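I have had the Arkik rock and mineral kit since January, and I still get it out most evenings, so I suppose that tells you plenty! It holds 22 volcanic samples, each in its own little slot, with a booklet by Conceição Pacheco that explains lava, ash and pumice in words my grandkids could follow (and so could I). 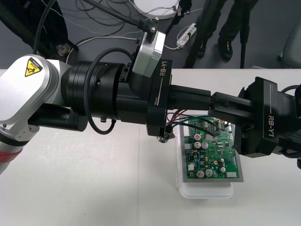
Two robot arms and a green circuit board on a white table.

The obsidian is lovely – glossy and dark, with a good sharp edge, so do mind your fingers. My one gripe is the hand lens, which is weak and scratches easily. I went back to my old one within a week. The basalt pieces are a bit small too, but for a kit over $197 cheaper than the big Pravarley set, I'm very happy with it.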